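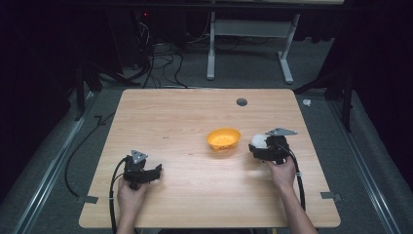
A white ball and a yellow bowl, with a gripper in each hand.

Kodance was started by Prakash Iyer, who had spent years helping shops and small plants shop for robots and had seen plenty of good budgets go on the wrong arm. We help you plan the whole purchase – grippers, tables, cables, floor space, training, and the spare parts everyone forgets to price. We've worked through 107 equipment plans so far, from a single bench at Pralby to a full line at Hegde, and we still love the first phone call best!

There are 18 of us now, and we don't sell equipment ourselves. Bring us your wish list, however messy, and we'll happily go through it with you line by line.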